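March, workshop notebook, glaze shelf

OK so the celadon is still crawling. Third firing, same recipe, and I'm back to bare patches along the foot on half the test tiles. I pulled the kiln at 7:30 this morning with my coat still on and swore loud enough that Ezekiel came in from the yard to check on me.

What I changed this time: sieved it twice through the fine mesh, let it sit overnight, wiped every tile with a damp sponge before dipping. What I didn't change: the clay, the bisque temperature, the dip count (2, quick ones, the second as soon as the shine was off the first). The tiles that only got one dip look fine, a little thin and gray but fine. So it's thickness, or it's the drying between coats, and I'd bet on the drying. You can see hairline cracks in the raw glaze on the thick ones if you hold them up to the window. I should have looked for those before loading instead of after, but there we are.

Aranka thinks it's the zinc. She had the same thing years ago at Altley with a satin white and it went away when she calcined half the zinc. I only have a tiny bit in this one so I'm not convinced, but she's been right about my glazes more often than I have, so that's batch B. Batch C gets half the raw kaolin swapped for calcined. Batch A stays as is, for comparison, and please nobody use it up on mugs!

Weighed out 1,000 grams of each. The Mathebula scale is drifting again, by the way. It read almost 40 grams with an empty pan and I had to tare it over and over before it settled. I put in a new battery and it behaved for the rest of the afternoon, but check it before you trust it with anything like cobalt.
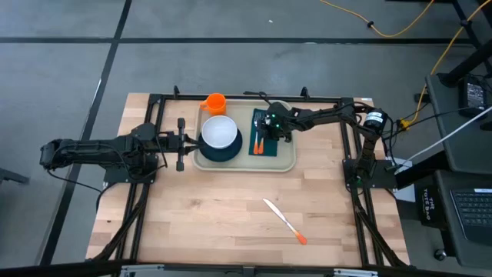 Water next. I've been adding it by feel, which is fine for me and no use to anyone who has to repeat it, so today I measured. Batch A took 700 ml to get to where I like it – somewhere around thin cream, coats a finger and you can still see the knuckle lines. B took less. C I haven't mixed yet, the calcined kaolin ran out and Isla's bringing a bag over from the Disex order tomorrow morning. (Isla, if you read this first: it's the small bag, and the label just says MK, which confused me too.)

Bisque notes while I remember. The bottom shelf is running cooler than the top, the cones say so and so does the way the tiles drink up glaze. Bottom ones grab it like a paper towel. That could be part of the crawling too, now that I write it down, because I'm pretty sure the worst three tiles were bottom shelf. I didn't mark them. From now on, shelf number in iron oxide on the back of every tile, T or B, takes two seconds.

Esperanza stopped by around lunch wanting to know if her dinner plates can go in the next glaze load. I said yes as long as they're not in the celadon, ha. She's using the Biketti tenmoku on them, which has never given anyone a minute of trouble and breaks to that lovely rust on the rims. I'm a bit jealous. Need to leave her the whole middle shelf.

To do before the next firing:
mix C when the kaolin turns up
dip four tiles from each batch, two thin, two thick, and let them dry properly between coats this time
kiln wash the one shelf with the drip on it
ask Jörg if he still has his old notes on slowing the cool, he was getting a much bluer celadon than mine and I never wrote down how

Oh, and one nice thing. Tile 11, single dip, carved lines, top shelf I think. The glaze pooled in the cuts and went this deep watery green, exactly what I've been chasing since the fall. It's on the windowsill. Don't move it, I want to look at it some more.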